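Participants wanted: teaching a table-top arm by demonstration

September 3, 2025
15 shares 2 comments

The Zavetti group in Grellville is looking for people to take part in a study on how robots learn household tasks from human demonstrations. You do not need any experience with robots or computers. We would like to hear from people who have never handled one, as well as from those who use them at work.

Our earlier study, which we call Stomby, compared two ways of collecting demonstrations. In the first, every participant started with the table laid out in the same tidy order. In the second, the items were put down anyhow, some of them on their sides, and the layout was changed before each attempt. We gathered 420 demonstrations with the tidy layout and the same number with the mixed one, and trained one model on each set. The model trained on mixed layouts coped better when it was given a table it had not met before. It was slower on simple jobs, and it still had trouble with mugs and bottles lying down.

The new study follows on from that result. We want to know whether the person giving the demonstration matters as much as the layout does. Our first set came from a small number of lab staff who all worked in much the same way. People outside the lab will reach for things in a different order, pause in different places and correct themselves more often. We plan to collect 600 new demonstrations and train the model again from the start.

The tasks are short. You will be asked to guide the arm to pick up an item and move it somewhere else, for example on to a plate, into a bowl or across to the dish rack. The items are crockery, toy food and other small things of the sort that end up on a kitchen table.
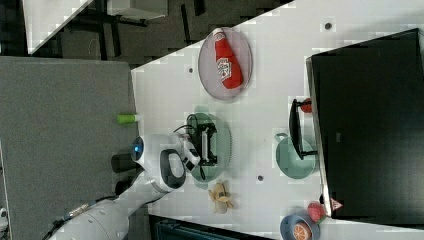
Do I have to finish every task for my session to count?

Unfinished attempts are kept and used. Part of the study looks at what the model can learn from a grasp that slips or a move that is given up halfway, so please carry on as you normally would and tell the researcher when you want to stop.

What a session involves

Each session lasts 2 hours, with a break in the middle. A researcher will show you the controls and you will have 15 minutes to practise before anything is recorded. You will then work through a set of tasks from printed cards. At the end there is a short form asking which tasks you found hard and whether you changed your approach as you went along.

We record the movements of the arm and video of the table. Your name is stored separately from the recordings. You may leave at any point and ask for your data to be deleted.

Who can take part

You should be 18 or over and able to sit at a table and use a hand control. Glasses are fine. Left-handed people are very welcome, as the first study had too few of them. If you took part in Stomby you cannot take part in this one.

Sessions run throughout October in the Sandhu Building, Grellville. There is step-free access from the car park. Travel costs within the town are paid back on the day, so please bring your ticket or receipt.

To apply, write to Tiburcio Villalobos at the Zavetti group office, giving your age, which hand you write with and the times of day that suit you. Please put "Demonstration study" at the top of your message. We will reply with an information sheet and a consent form to read before you book.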